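Mulik Cushion Covers and Throws: Frequently Asked Questions

Washing

Can I wash a Mulik cover with my other laundry?
Wash it on its own the first two times. The yellow and orange shades hold more dye than the others and may colour pale fabrics. After that it can go in with similar colours at 30 degrees.

Do I need to take the inner pad out?
Yes, always. The pad is not machine washable. Sponge it with a damp cloth and dry it flat, away from a radiator.

Can I tumble dry?
No. Covers dried this way can shrink by one size and the seams may pucker. Hang them by the hem or lay them over an airer.

Lint and creases

Why is there lint on my floral sheet or throw?
Printed cloth with a pale background shows every dark speck. Most of it comes from socks, towels and dark jumpers washed in the same load. Shake the cloth outside before you wash it and clean the machine filter. For what is left when it is dry, use a lint roller or a strip of wide sticky tape.
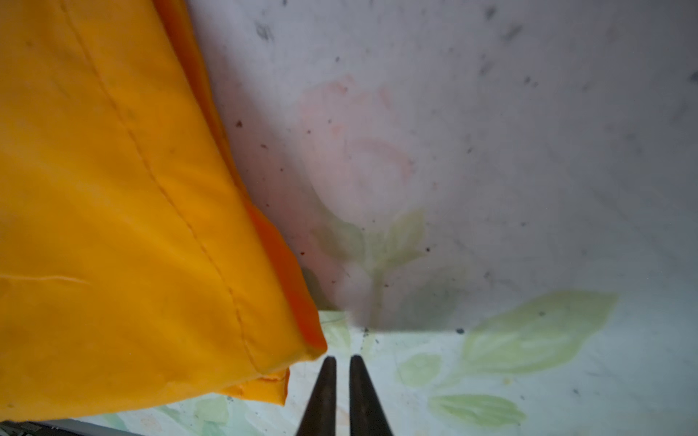
Yellow fabric next to a pale floral cloth with dark specks.

Will a lint roller damage the print?
Not if you roll lightly in one direction. Do not use a fabric shaver on printed cloth. Shavers are fine on the Gukix knitted throws.

The pink in my floral print looks washed out. Is it faulty?
The roses are meant to look soft and painted. If one part has faded much more than the rest, strong sunlight is the usual cause – turn the cloth now and then if it lies near a window.

How do I get creases out?
Iron on the reverse while the fabric is still slightly damp, on a medium setting. Go along the seam, not across it.

Storage

How should I fold covers for the cupboard?
Fold in half along the seam, then in half again. Do not store them in plastic. A cotton bag or an old pillowcase works well.

Orders and returns

Which sizes do you sell?
Mulik cushion covers are 50 or 70 cm square. The Mamani floor cushion cover is sold in one size only.

How long do I have to return something?
You have 28 days from delivery. Items must be unwashed. Send them to the Grorinport warehouse using the label in your parcel.

Can I buy the fabric by the metre?
Some colours, yes. We had about 700 metres of plain fabric left at the last stock check and will not be reordering before May.

Page last updated: January 2021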